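About Ladov

Ladov makes tabletops and table frames for meeting rooms, break rooms and small canteens. The company was founded by Quyên Lò, who still signs off every new surface before it goes into the catalog.

We have one workshop and two product lines. Kernimix is the tabletop line, sold in straight-grain patterns from pale to dark. Rind is the matching edge profile, supplied either fitted or in lengths for customers who cut their own tops. Frames are bought in from Demix and drilled here to suit the top.

What we do

Most of our orders are replacement tops. A customer keeps the frames and sends us the hole pattern, the outside dimensions and the corner radius. We return a drawing for approval, cut the top, fit the edge and pack it flat between boards. Tops above a certain length ship in two parts with a joining kit. The joint runs parallel to the grain wherever the layout allows it.

New tables are made to the same drawings. We hold more than 2,000 hole patterns on file, so a repeat order usually needs only the old order number and a delivery address.

How a surface is chosen

A new pattern is first assessed under overhead light with ordinary tableware and small items on it. Flat samples held in the hand say little about how a grain reads over a full width – the pattern repeats, and the repeat has to be acceptable at sitting distance.
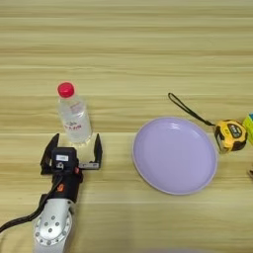
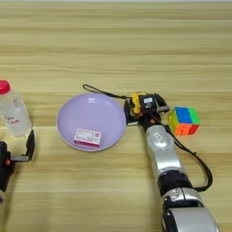 Pale grain is the most requested group in the Kernimix line and also the one that takes longest to approve. Contrast is low, so small differences in tone between one band and the next are easier to notice than on a dark top. We therefore assess it with both clear and colored objects. The water bottle with the red cap lets the grain show through the plastic, and the lavender plate gives a flat area of a cooler color to judge the beige against. Printed cartons are useful for the same purpose, as a white face makes any yellow in the surface easier to see.

Each candidate is assessed on 3 points: tone, repeat and sheen. A pattern that fails on one of them goes back to the supplier with notes. The approved list is revised every December.

Care and service

Wipe the surface with a damp cloth and a mild detergent, then dry it along the grain. Do not use scouring pads or wax. Rind edges can be replaced on site without removing the top from the frame.

Samples are sent on request, 2 per inquiry. Please state the pattern name, the edge profile and the frame type when you write to us.

Page last revised 13 September 2024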